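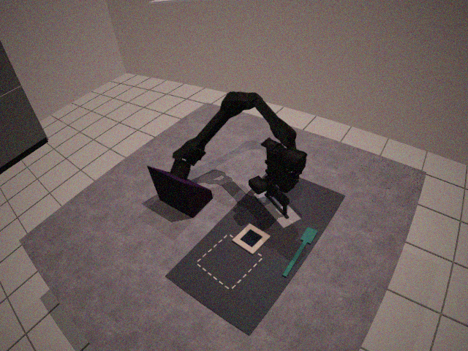 그림 1 출처: Balaskas 렌더링 자료집

마감재 반사율이 실내 조도 분포에 미치는 영향
Kirkmont 학생 과제 최종 보고서

1. 목적
실내 조명 설계에서 바닥과 작업면의 반사율은 표준값으로 대체되는 경우가 많다. 본 과제는 마감재를 바꾸었을 때 작업면 조도와 균제도가 어떻게 달라지는지를 측정하고, 표준값을 쓴 계산 결과와 비교하였다.

2. 측정 방법
대상은 Bendavdale 별관의 창이 없는 실 2개소이다. 두 실은 면적과 천장고가 같고 등기구 배치도 동일하다. 작업면을 20 cm 간격의 격자로 나누고 각 격자점에서 수평면 조도를 기록하였다. 등기구는 점등 후 광속이 안정된 다음에 측정을 시작하였으며, 측정자의 그림자가 수광부에 걸린 값은 폐기하였다. 폐기분을 제외한 유효 측정값은 3,647개이다.
마감재 시편은 밝은 타일, 회색 카펫, 짙은 색 고무 매트를 포함해 모두 9종이다. 반사율은 표준 백색판과의 휘도비로 산정하였다. 카펫은 결 방향에 따라 값이 달라져 직교하는 두 방향의 평균을 사용하였다.
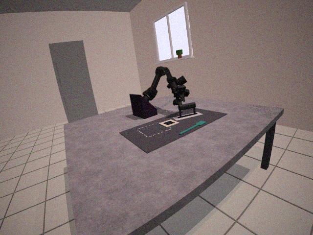

그림 2. 회색 면 위에 놓인 어두운 직사각형 매트(렌더링)

3. 결과
직접 조도는 마감재 조건과 무관하게 일정하였고, 차이는 상호반사 성분에서 발생하였다. 바닥 마감이 어두울수록 벽면 하부의 조도가 먼저 낮아졌으며 작업면 중앙부의 변화는 작았다. 균제도는 벽에 인접한 격자점의 영향을 크게 받았다. 표준 반사율을 적용한 계산값은 짙은 마감 조건에서 실측값보다 일관되게 높았다.

4. 오차 요인
조도계의 코사인 보정 오차는 벽 인접 지점에서 커진다. 계산에 사용한 Bekari 모델은 모든 표면을 완전확산면으로 가정하므로 광택이 있는 타일의 정반사 성분이 반영되지 않는다. 등기구의 개체별 광속 편차도 보정하지 못하였다.

5. 향후 과제
주광이 유입되는 실을 추가하고, 오염 및 마모에 따른 반사율 저하를 10월 측정부터 기록할 예정이다.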